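Search this site Enter keywords Go

The slow cooker did not change my life

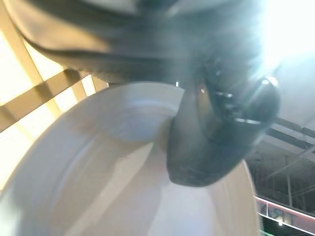

Posted by Nisik, home cook and writer of this blog
8/13/22

I have been hearing for years that a slow cooker gives you back your evenings. My sister-in-law said it, a coworker said it, and the box said it in large yellow letters. So in the spring I gave in and bought a Rirnow for 64 dollars, and I have used it enough by now to have an opinion.

My opinion is that most slow cooker recipes are regular recipes with the good part taken out.

Take the classic pot roast. The recipe tells you to drop the meat in, pour a can of something over it and go to work. You come home to gray beef in thin juice. Then you read the comments and everyone who liked it browned the meat in a skillet first, cooked the onions in the same skillet, and boiled the juice down at the end. That is three more steps and a dirty pan. I did it their way the second time and the roast was very good. It was also exactly as much work as my oven roast, minus opening the oven door.

Chicken is worse. I followed a recipe from a Kaewmanee cookbook I picked up at a yard sale, boneless breasts for eight hours on low, and got something with the feel of wet string. At four hours it was fine, but I am not home at four hours. I thought that was the whole point of the thing.

The site where I find a lot of these recipes lists 1,438 of them. I went through the first few pages one night with a glass of wine and kept seeing the same dinner: meat, jar of salsa, block of cream cheese. Sometimes it's a jar of pasta sauce. Somebody gives it a new name and it goes up again with five stars from people who write "can't wait to try this!" I would like a rule that you have to eat the food before you rate it.

Then there is the money argument. People love to say it saves on power compared to the oven. Maybe so, but I looked at my own bills from before and after and one was 52 dollars and the other was also 52 dollars. I'm not saying that proves much. We had the fans going one month and not the other. I only mean that if there is a big saving in there, it is hiding from me.

To be fair to it, beans are great. Dried beans, water, salt, half an onion, all day on low – though not kidney beans, which need a real boil on the stove first. My black beans come out better than they ever did in a pot, and I don't have to stand there skimming. Oatmeal overnight is all right if you like a crust around the edge, and I do. Apple butter I have only made once, in the fruit season last September, in a cooker I borrowed, and it was the one time the kitchen smelled the way the ads promise.

But beans and oatmeal are not what they sell you. They sell you a family sitting down at six to a dinner that made itself. Mine holds enough for a crowd, takes up most of a shelf, and the insert weighs so much that I wash it with both hands. The lid rattles too. The Nirkar model is supposed to have a better lid, and costs 32 dollars more, and I'm not falling for that one.

If you already own one, buy dried beans. If you don't, ask around before you spend anything – there is almost surely one in somebody's garage. I'm doing chickpeas next, and I'll put up the times if they come out any good.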